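Website inspection checklist before going live, with comments

Project: Nekeretti, corporate site with product catalog
Template: Camoveo, version for small manufacturers
Checked on the staging server, Thursday, morning and again after lunch

How to read: OK means passed, FIX means it must be repaired before launch, LATER means it can wait until the next update.

1. Access and accounts

1.1 Admin login is moved from the default address. OK
1.2 Test accounts are deleted. FIX
Comment: two accounts from the development stage are still active, and one of them has full rights. Please delete them, do not only change the password.
1.3 Two-step login for all editors. OK
1.4 Hosting panel password was changed after handover from Olvera. FIX
Comment: I could enter with the old one.

2. Forms and personal data

2.1 Contact form sends by secure connection. OK
2.2 Request for quotation form has protection from spam. FIX
Comment: the log shows 310 messages in one night, all with the same link inside. The protection is installed but it is switched on only for the contact form.
2.3 Consent box is empty by default. OK
2.4 Privacy text names the correct company. FIX
Comment: in the second paragraph it is still written Staltmont. I think the text was copied from their site.

3. Backup

3.1 Daily backup of database. OK
3.2 Backup is kept on another server. OK
3.3 Restore was tried. LATER
Comment: I made the restore only for the database, it contains 3032 product records and all came back. The files folder I did not try, there was not enough space on staging.

4. Catalog and links

4.1 Old addresses go to new pages. FIX
Comment: from 1613 old addresses, 1090 are redirected. The rest give error 404. Most of them are old news, but there are also price lists which clients keep in bookmarks.
4.2 Search finds product by article number. OK
4.3 Filters work on the phone. OK
Comment: the button "Apply" is a little small for a thumb.

5. Pages and pictures

5.1 Pictures are compressed. OK
5.2 Every picture has an alternative text. LATER 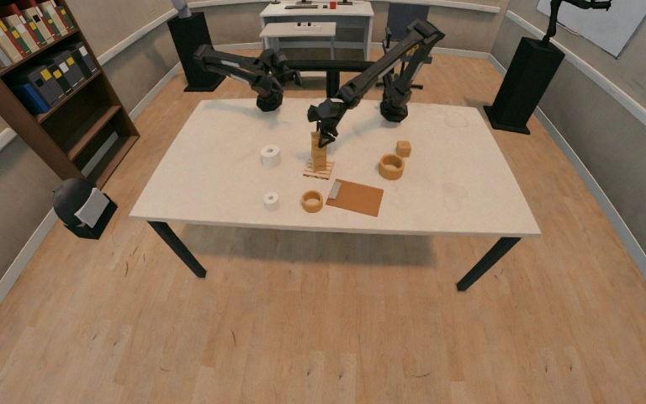 5.3 Headings go in correct order. FIX
Comment: on the page "About company" there are three main headings. Leave one.
5.4 Text can be read when the page is enlarged two times. OK
5.5 Menu can be used with keyboard only. FIX
Comment: the submenu "Services" opens, but it is not possible to close it without the mouse.

6. After repair

6.1 Send me the list of what was changed, with page addresses.
6.2 I will repeat sections 1, 2 and 4 completely. From section 5 I will look only at the points marked FIX.
6.3 Please do not launch on the evening before a day off.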